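Repainting the parts bins, part one

06/01/2026

I have put off the two big sheet-metal bins for long enough. They were on the list last August and they are still on the list, so I am writing down where things stand before I start, mostly so I remember what I decided.

The bins came with the shop when I took over the lease from Delyth Harries. She bought them secondhand from Whitlock, and she thinks they were already old then. They are open on top, with sloping sides and a flat floor, and they hold castings before they go out to Pernitz for finishing. I priced new ones. The quote came back at $1,384 each before freight, and I decided to fix what I have.

The sides are worse than the outside would make you think. You stop looking at the inside of a bin when it is full most of the time. Once I emptied them I had a good look and took some notes. The first bin is the worse of the two. The floor is down to bare metal and covered in scratches and cloudy swirls. I am not going to paint the floor. Paint would last one load.

The far wall is the one that needs work. The upper part still has a beige-gray coat on it, but lower down it goes to a darker gray, and the line between the two is ragged and flaking. There are dark streaks and drips down the middle as well. The second bin, the one behind, has scratches on its far wall and a few small reddish-brown spots low down. I am treating those as rust until I get a scraper on them.
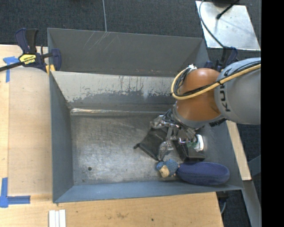

What I plan to do

Scrape the flaking edge first, by hand. I tried a wire wheel on a smaller bin last year and it polished the loose paint without taking it off. After that, 80 grit over the whole wall, then 120 near the line so the step does not show through the new coat.

Wipe down with degreaser, twice. Let it dry overnight.

Prime with the Prirker metal primer. I have most of a can left from the door frames. Two coats of gray on top, Handen if the store has it, whatever is closest if not. The color does not have to match. I set aside $71 for paint and rollers and I expect to come in under that.

The small round hole in the floor of the first bin stays open. Delyth thinks it was meant as a drain, and I have no reason to plug it.

What I have not decided

Whether to line the floor. Rubber mat would cut down on the noise, but grit gets under it and then you have a different problem. Delyth ran a mat for 3 months and pulled it out again. I may try a piece in the second bin only and see how it goes.

I will post again when the primer is on.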